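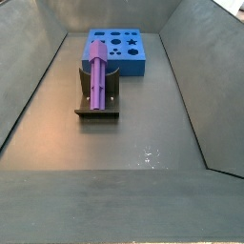 How does a robot put a peg in a hole?

Quick one today, lots to get through. We're building a robot arm in the shared workshop at Ninh. Her name is Pitia. Well, the arm's name is Pitia, we all say her. She lives on a bench, and the gray bin is where she does her homework.

Her homework is a shape game. You probably had one when you were tiny. Block with holes in it, pieces that go in the holes. Ours has a star hole, ovals, plain circles, and a wavy one like a flower. Blue foam. The long purple piece is what she has to pick up, and the black thing holding it is called a cradle. Like a baby's cradle but with a dip in the top and two screws in the base.

You could do this game with your eyes half shut. So why is it so hard for a robot??

We use your favorite Website Cookies to remember your settings and see which pages get read. Accept all / Only the needed ones / Read more

Problem one: finding the thing

Look at your pencil. You know it's a pencil. You know which end is pointy, and you know it's still a pencil if it rolls under a book and only the end is sticking out.

Pitia gets none of that for free. A camera gives her a picture made of tiny colored dots, and every dot is just some numbers. How red, how green, how blue. Her computer has to go through the dots and work out where purple stops and blue starts.

That's why strong colors are so handy. Purple piece, blue block, black cradle, gray bin. A gray piece in a gray bin would be horrible. Khôi Đoàn wanted to try it anyway. We said later.

Light is the other big one. Look at the floor of the bin. One side is warm and a bit orange, the other side is a cooler gray. Same floor! Your brain fixes that without asking you. A computer might think it's two different floors, so we have to teach it not to mind.

Try it: put a sheet of white paper half in the shade and half in lamp light. Is it still white? Now look at only the shady half, through a tube made with your hand. Hmm.

Problem two: grabbing

Robot arms have joints, same as you. Shoulder, elbow, wrist. Each joint on Pitia has a motor in it, and the kind we bought moves in little clicks called steps. From straight up to all the way down is about 3000 steps for the shoulder. Tiny clicks. So when the computer says "go there" it really says something like "shoulder, go to step 914" and then does the same for the elbow and the wrist and the rest.

If one joint is a bit off, the hand ends up a bit off too. And the longer the arm, the worse it gets. Hold a broom by the very end and try to touch a light switch with the other end. (Ask first. Vy Nghiêm knocked a clock down doing this.) See how a teeny wobble in your hand gets big at the far end? Arm trouble, right there.

Now the cradle. When the piece sits in the dip of the cradle it has much less room to roll about. Pitia can look for it in nearly the same place every time. People who build machines call a helper like that a fixture. Factories are full of them. You have some at home too, an egg cup is a fixture for an egg.

When she gets better we'll take the cradle away and she'll have to find the piece lying any old how. Not yet though.

Problem three: getting it in

This is the bit where people groan. The head of the purple piece is a hexagon, so it has six sides and flat faces. A round peg can spin as much as it likes and still go in a round hole. A hexagon going in a hexagon hole has to be turned the right way, or it just sits on top and sulks.

What do you do when a piece won't go in? You wiggle it. You feel it bump, you twist a bit, push, twist again. You're feeling with your fingertips and mostly you don't think about it.

So we want Pitia to wiggle. Đạt Lại wrote her first wiggle program in August and it goes like this:

1. Move above the hole.
2. Go down slowly.
3. Did something push back too soon? Stop.
4. Go up a tiny bit. Twist a tiny bit.
5. Go back to 2.

A list of instructions like that, with a "go back to" in it, is called a loop. Robots love loops. They don't get bored, they'd do it all through dinner if you let them. So there's a rule that says give up after 8 goes and call a human.

Foam is a good thing to practice on, by the way. It's soft and a bit squishy, so a wrong push hurts it less than something hard would.

Why a bin?

Walls! If Pitia drops somthing it stays in the bin and doesn't go rolling off under the band saw. Also it gives her edges. Where the floor meets the walls there's a thin dark line, and lines are easy for a camera to find. Find the lines and you know where you are.

Be a robot for ten minutes

You need 2 people, a scarf, a shoe box and a shape sorter (borrow a baby's, give it back).

Put the sorter and one piece in the box. One person is the arm and wears the scarf over their eyes. The other is the camera and computer. The computer can only say left, right, forward, back, up, down, twist, open and close. No "over a bit". No "nooo the OTHER one".

Closer is not allowed either. Closer to what? Pitia wouldn't know and neither does your arm.

Then swap. Write down the instructions that worked, in order, and see if somone else can follow them without you helping. That's a program, you just wrote one.

Next time: the hand. Gerrit Oosthuizen is cutting new fingers for it and they need rubber on the ends.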